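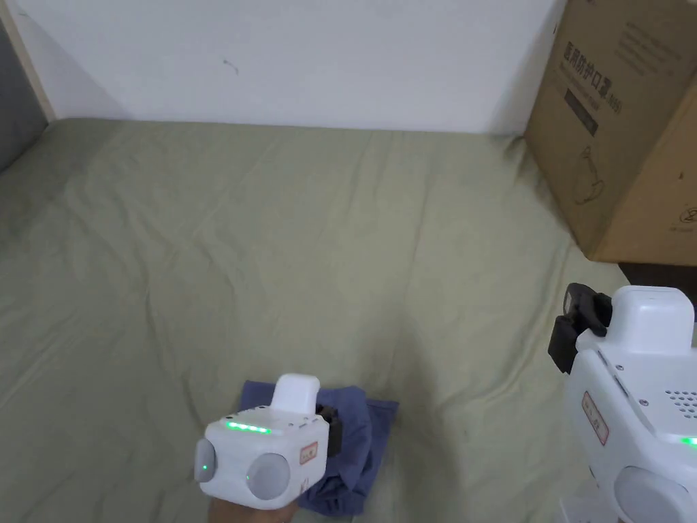
Cikance 색센서 보드의 저조도 드리프트를 다시 잡는 작업, 금요일 기록. 지난번까지는 기준등을 정면에서 직접 비추는 조건만 측정했고, 반사광이 섞이는 조건은 손대지 않았다. 실내 반사광은 면의 색에 따라 스펙트럼이 달라진다. 무광 흰 벽에 옅은 카키그린 시트가 맞닿아 있는 방이라면 같은 등 아래에서도 센서가 어느 면을 보느냐에 따라 녹색 채널 비율이 달라지고, 골판지 상자 같은 갈색 면이 시야에 들어오면 청색 채널이 더 내려간다. 보드가 이 차이를 광원의 색온도 변화로 잘못 읽는지가 이번 확인 대상이다. 천의 주름에서 생기는 음영은 색보다 조도 쪽 문제로 보고 별도로 다루기로 했다.

장비 구성

기준등: Oveck, 색온도 설정 4000 K 고정
피시험 보드: Cikance 세 장 (A, B, C로 표기)
로깅: Zurlow, 보드별 파일 분리
비교 분광기: Zacharias, 코사인 보정기 장착
차광: 암막 안쪽에 흑색 펠트, 문틈은 테이프로 막음

보드 C는 확산판을 교체한 것이라 A, B와 직접 비교하지 않는다. 확산판 두께는 같지만 재질 로트가 다르다. 표에 같이 넣되 평균 계산에서는 뺄 것.

절차

기준등을 켜고 출력이 안정될 때까지 대기. Zacharias의 조도 표시가 흔들리지 않는 것을 확인한 다음 암전류부터 받았다. 렌즈 캡을 씌운 상태에서 32회 평균, 이 값을 오프셋으로 저장. 캡을 벗기고 조도를 200 lx로 맞춘 뒤 같은 횟수로 평균했다. 반사 시편은 보드 정면에 세우고 기준등은 옆에서 비스듬히 들어오게 배치. 직접광이 센서로 들어가지 않도록 가림판을 하나 세웠다.

시편 순서는 백색, 회색, 연녹색, 갈색. 시편을 바꿀 때마다 오프셋을 다시 받지는 않았다. 나중에 보니 이 부분이 문제였다. 아래 '오프셋' 항목 참고.

적분 시간은 자동으로 두면 시편마다 값이 달라져 채널 비율 비교가 어려워진다. 수동 고정. 백색 시편에서 포화되지 않는 값으로 잡았고, 그 결과 갈색 시편의 청색 채널은 카운트가 낮게 나왔다. 잡음 비중이 커지는 구간이지만 일단 그대로 기록했다.

관찰

백색과 회색에서는 A, B 모두 분광기 환산값과 경향이 같다. 두 시편 사이에서 채널 비율은 거의 움직이지 않고 절대값만 내려간다. 예상한 대로다.

연녹색에서 A는 색온도 추정값이 분광기보다 낮게, B는 높게 나왔다. 방향이 서로 반대인 점이 걸린다. 보드 간 편차라면 백색에서도 보여야 하는데 백색에서는 보이지 않는다. 녹색 채널 필터의 컷오프 위치가 보드마다 조금씩 다르고, 평탄한 스펙트럼에서는 상쇄되다가 연녹색 시편에서 드러난 것으로 추정. 확인하려면 협대역 광원이 필요하다.

갈색에서는 두 보드 모두 낮게 나왔다. 청색 카운트가 부족한 탓인지 환산식 탓인지 이번 데이터로는 구분할 수 없음.

C는 전 시편에서 적색 쪽으로 일정하게 치우쳐 있다. 치우침이 일정하므로 보정 행렬만 따로 뽑으면 쓸 수 있을 것으로 본다. 확산판 로트 정보를 부품 대장에 적어 두었다.

오프셋

측정을 마친 뒤 캡을 씌우고 오프셋을 다시 받아 보니 시작 시점보다 올라가 있었다. 세 채널이 같은 폭으로 오르지 않았고 청색이 가장 컸다. 보드 온도가 원인일 가능성이 높다. 현재 Zurlow 설정에는 보드 온도 레지스터가 기록 항목에 빠져 있다. 다음 측정부터 추가.

갈색 시편은 순서상 마지막이었으므로 오프셋 상승의 영향을 가장 많이 받았다. 시작과 끝 오프셋을 직선으로 보간해 다시 계산하니 갈색 편차가 줄었지만 없어지지는 않았다. 보간 전후 값을 모두 남겼고, 원본 파일은 덮어쓰지 않았다.

로깅 관련

Zurlow가 긴 세션에서 행을 빠뜨리는 현상이 또 나왔다. B의 파일에서 200행 넘게 타임스탬프가 중복되어 있고, 중복 구간의 카운트 값은 서로 다르다. 시계 쪽 문제로 보이며 측정값 자체는 유효한 것으로 판단. 다만 보간에 시간축을 쓰기 때문에 이 구간은 행 순서로 대체했다. A와 C에는 같은 증상이 없다. B만 허브를 거쳐 연결되어 있었으니 다음에는 본체 포트에 직접 꽂고 비교할 것.

설정 파일에 소수점 자리수를 지정하지 않으면 환산값이 정수로 잘린다. 앞부분 몇 개 파일이 이렇게 저장되었다. 원시 카운트는 남아 있어 재계산으로 복구했다. 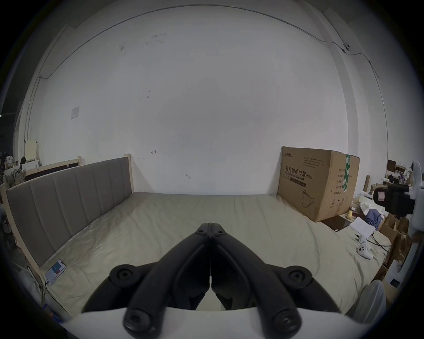 환산식 검토

현재 펌웨어의 환산식은 채널 비율 하나로 색온도를 추정한다. 광원 스펙트럼이 매끄럽고 반사면이 무채색이라는 가정이 들어 있다. 유채색 면이 시야 대부분을 차지하면 가정이 깨진다. 실내 설치에서는 오히려 흔한 조건이므로 사양서의 정확도 문구에 측정 조건을 명시해야 한다.

대안으로 두 가지를 비교 중이다. 첫째는 채널 비율 두 개를 쓰는 방식으로, 계산량이 조금 늘지만 보드에서 처리할 수 있다. 둘째는 설치 직후 기준 상태를 한 번 저장하고 이후에는 변화량만 보고하는 방식이다. 후자는 가구나 침구가 바뀌면 기준이 무효가 된다. 무효가 된 시점을 보드 스스로 판별할 방법이 아직 없다. 조도는 그대로인데 비율만 계단식으로 바뀌는 경우를 조건으로 걸어 볼 수는 있으나, 색온도 가변형 등에서는 정상 동작과 구분되지 않는다.

우선 첫째 방식으로 기존 데이터를 재계산한다. 펌웨어 수정은 결과를 보고 결정.

다음 작업

시편마다 오프셋 재측정, 보드 온도 동시 기록
시편 순서를 뒤집어 같은 조건으로 한 번 더
B 연결 포트 변경 후 타임스탬프 확인
갈색 시편만 적분 시간을 늘려 추가 측정, 파일명에 적분 시간 표기
C 전용 보정 행렬 산출
협대역 광원 대여 가능 여부 문의

미해결: 연녹색에서 A와 B의 부호가 반대인 원인. 시편과 보드 사이 각도를 매번 지그로 고정했지만 B를 끼울 때 유격이 있었다. 각도 영향부터 배제하고 필터 쪽을 볼 것.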